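Food storage container

A food storage container is a vessel with a lid, used to keep food in a kitchen, pantry or refrigerator.
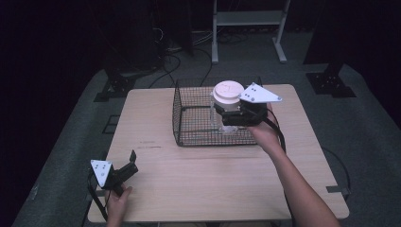
Containers of this kind are made of glass, metal, ceramic or plastic, and most are sold with a lid that fits one size of body.

History

Clay jars with stoppers were used for grain, oil and salt in many parts of the ancient world. In the market town of Pollness, a household list of 1494 records salt boxes and lidded crocks among the goods of a kitchen. Tinned metal boxes became common in the nineteenth century, and light plastic containers spread in the years after the Second World War. The Sakeck Museum of Domestic Life holds 3103 containers, almost all of them from home kitchens.

Materials

Glass does not take on smells or stains and can be washed at high heat, but it is heavy and may break. Plastic is light and cheap. Some plastics turn cloudy with age or soften when heated, and makers often mark the base with a code for the type used. Metal keeps out light, which helps tea, coffee and spices last longer.

Lids

Lids may screw on, press on or close with side clips. Round lids press evenly against the rim and are often used for liquids. Square bodies waste less shelf space. A ring of soft rubber or silicone may be added to slow the passage of air and moisture.

Use and care

Cooked food should be put in the refrigerator within 2 hours. Shallow containers let it cool faster than deep ones. Dry goods such as rice and flour keep best in a cool cupboard away from the stove. Seals should be taken out and washed apart from the lid, then dried fully before they are put back.

See also

Canning
Fukuda jar
Pantry
Rosano crock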